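Resources > Automation > Planning and Budgets

We use cookies to remember your settings. By continuing you accept our cookie policy.

How to Budget for a Robot Data Collection Setup Without Fooling Yourself

By Maricel Baluyot
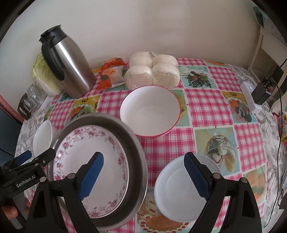 What should a first budget for hand-held grippers cover?

Start with the labor, then the hardware, then everything the vendor left off the quote. Most first budgets I see are a hardware price with a bit of padding on top, and they run dry in the second month.

I do purchasing for Kollora, a small outfit that wants to teach an arm to clear tables. I didn't come to this as a believer and I'm still not much of one. What follows is how I work through a request now, after getting two of them wrong.

Step 1. Write down the task before you look at a catalog

Make it one sentence. "Pick up a plate and put it on the stack" will do. "General kitchen manipulation" won't, and if the engineering side can't get it shorter than that, send it back. Orestis Stergiou sent me four versions before we had one I could price against.

Then list the objects. Plates are thin, slick and easy to chip. If your test objects are all foam blocks, you're pricing a different project. We buy secondhand dishes in mixed sizes and patterns and put replacements on their own line.

Step 2. Price the hours

Our first plan called for 1000 usable recordings. The word doing the work there is "usable." In our November trial we made 374 recordings and kept 121 after review. The sales deck from Kostel had assumed we would keep nearly all of them.

So run your own trial, with your own people, and work out what you kept per paid hour. Include setup, resetting the table, copying files and the person who reviews. Use that figure and ignore the one in the brochure, however nice the chart is.

Step 3. Ask for the dull parts of the quote

Ask in writing for each of these:

- Replacement finger pads: price, delivery time and smallest order
- Chargers and cables, and whether spares are included
- Software fees after the first year
- Who owns the recordings, and what format they come out in
- Repair time, door to door

Finger pads are the one I'd push on. Soft pads are a wear item, and a cheap gripper with expensive pads is an old trick that printer companies know well. Iltport answered all five questions in a day. Kostel offered me a call with a "solutions partner" - I took the call and still don't have a pad price.

Step 4. Rent before you buy

Eight weeks is what I ask for. Vendors will offer two, and two weeks only tells you that the thing switches on. Get a clause that counts part of the rent toward purchase, and check whether it expires.

Step 5. Plan for real rooms

A home table has a cloth on it, groceries at the back and a power cord somewhere you don't want it. If the robot is meant to end up in homes, budget for collecting in homes: travel, household payments, consent forms, and a breakage allowance. Stamatia Psarras keeps ours and it has been used.

Step 6. Set the stopping point

Pick the result that would make you quit, and get it signed before the purchase order goes out. Ours says that if the arm can't do the one-sentence task at the agreed success rate when the rental ends, we return everything. Themis Stefanou thought this was gloomy. He signed it.

Keep a reserve for collecting a second round. The team at Chatzigeorgiou spent theirs on a second arm, and I have yet to hear what the second arm is for.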